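29 May 2026

## News from the cat and rabbit rescue

Dear friends of Akanda,

Many of you have asked what happened with the calendar money, so I will begin with this. We sold 329 calendars between November and the end of January, and all of the profit is now given out. The printing was paid by Fakitz, the pet food shop by the canal bridge, and for this we thank them again. It means that the full price of each calendar went to the animals.

### Where the money went

The biggest part was for the veterinary bills. In January we took in 14 cats from one flat, after their owner had to move into a care home. They were friendly cats and somebody had loved them, but most of them had bad teeth and two had a problem with the thyroid. Ten of them have new homes now. Misha and Bluebell, the two with the thyroid tablets, are still with us, and they would like to stay together if it is possible. They need one tablet each in the morning, and Misha takes hers inside a small piece of cheese without any complaint. The other two, both black and white males, are reserved and will leave us after their last vaccination.

The second part went to Stallov, the small rabbit shelter on the other side of the valley. We do not have space for rabbits any more, so when people call us about a rabbit we send them there. Stallov used our donation for a new roof over the outdoor runs and for hay. They have 32 rabbits at the moment, mostly bonded pairs, and they ask me to say that they do not give a single rabbit to a home without another rabbit. 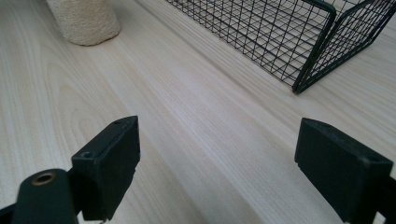
### Foster homes wanted for the summer

Kitten season started early this year. We have four foster homes which are active, and we need more before July. A foster home keeps a mother with her kittens, or a small group of kittens without a mother, for a period of six to ten weeks. We pay for food, litter and all visits to the vet. You need one quiet room with a door that closes, and somebody who is at home for a good part of the day.

If you have your own cats, it is still possible, but they must be vaccinated and they cannot meet the foster animals during the first two weeks. Please tell us also about dogs and small children when you write. We will not say no automatically, we only want to choose the right animals for your house.

Karthik Chowdhury is the person who organises the foster homes. He has fostered himself for several years and he can answer your questions better than I can. He will be at our open afternoon in June, or you can leave a message for him at the shelter office and he will call you back in the evening.

### A change with the collection points

The blue donation box at the Vadance garden centre has moved. It is now next to the tills and not at the entrance any more. We can use the following things at the moment:

- wet food for kittens
- clumping litter, without perfume
- old towels and fleece blankets, washed
- carrying boxes in which the door still closes well

Please do not put open packets of dry food in the box. We had mice in it during the winter, and we had to throw away everything. Pillows and duvets we also cannot take, they do not fit in our washing machine.

### Calendar for next year

We are already collecting photographs. If you adopted an animal from us, send us your best picture by the end of August, with the animal's name now and the name it had at the shelter. Horizontal pictures are easier for the printer. Last time we received very few of older cats, so these are especially welcome.

With warm greetings from all of us at Akanda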